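Home robots: your questions

Can a robot do my chores yet?
A few of them, slowly, and with somebody standing close by. We do get asked this a lot at Florndale, and we wish we had a jollier answer!

What about folding laundry?
Towels, yes. Fitted sheets – please give us time.

How much does Urkeo cost?
It isn't for sale. Cecilia Nartey keeps the mailing list, and she'll write to you in December.

Can it make breakfast?

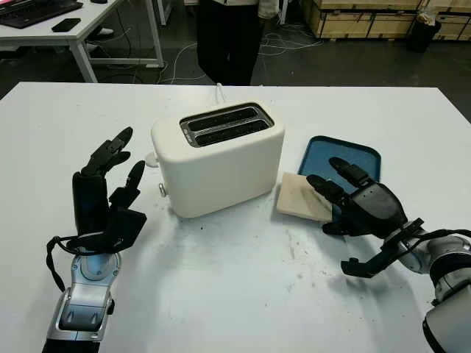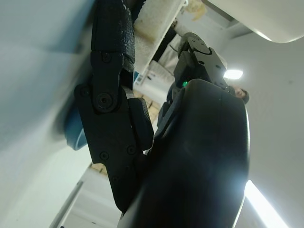
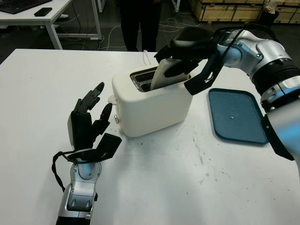 Toast is our favorite test, and a harder one than it sounds, as bread squashes so easily and every slice is a bit different. Wálter Ccori has planned 400 tries for it. Getting the slice into the slot, with the fingers pinching it from above, is the part we fuss over most – buttering can wait.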